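Thursday, 30/12/2021

I slept badly and came to the lab before eight. The building was nearly empty, only Murray Quinlan was already in the small office with his coat on, reading yesterday's log. He asked me if I believe the number. I said I believe it for plates and I do not believe it for bowls.

I want to write down why, so that I do not forget it over the holiday.

We have now 1,000 demonstrations of table clearing with two arms. From these we trained two policies. The first one learned from everything, also the runs where the operator made a mistake and repaired it. The second one learned only from the clean runs, 839 of them. All of us expected the clean one to be better. Teodor Barbu even wrote this in the plan in May, with one sentence and no argument, and I signed it too.

The result is the opposite, and the difference is large enough that I checked the script three times. When a dish leans on another dish, the clean policy does not know what to do. It comes to the same point above the rim, waits, goes back, and comes again. The policy with mistakes inside tries a second angle. Not always a good angle, but it tries. Maribeth says this was already seen by other people with simpler tasks, and she will send me the papers. I would like to read them before I become too proud.
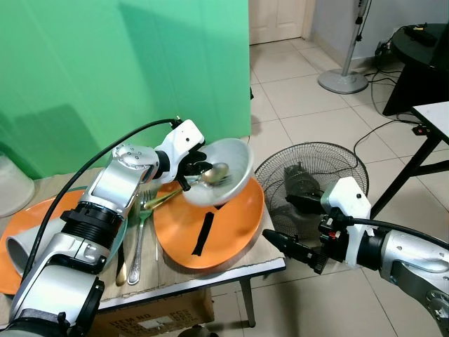
The part that worries me is the spoons. In our scoring sheet, a bowl is "cleared" when it is put down in the bin area. The sheet says nothing about what is lying inside the bowl. So if a spoon rides along and falls on the way, we still give the full point. Murray found this, not me, and I was a little ashamed, as I wrote the sheet. I went through the evaluation runs again after lunch and marked by hand each case where cutlery traveled with a dish. It is slow work. I have finished 377 runs and my eyes hurt.

So far the order between the two policies stays the same with the stricter rule, but the distance becomes smaller. I wrote this to Teodor immediately, so he will not put the old figure in the slides for Giladmont. He answered with one word, "understood," and I cannot tell if he is angry. Probably he is just on the train.

Darius called in the afternoon about the transparent dishes. He thinks we should remove them from the test, because the camera is weak with them and it makes both policies look worse. I do not agree. People have glass plates at home. We spoke for a long time and decided to keep them and report them in a separate row. I am satisfied with this, and I think he is also, more or less.

For January: new scoring sheet, second person to score without knowing which policy it is, and ask Kwame Dogbe if he can operate for one more week. His corrections are the best ones in the set, very calm. I should tell him so.

Went home at six. Soup, and a call with my mother, who asked again if the robot can wash the dishes already. I said it is learning to pick them up.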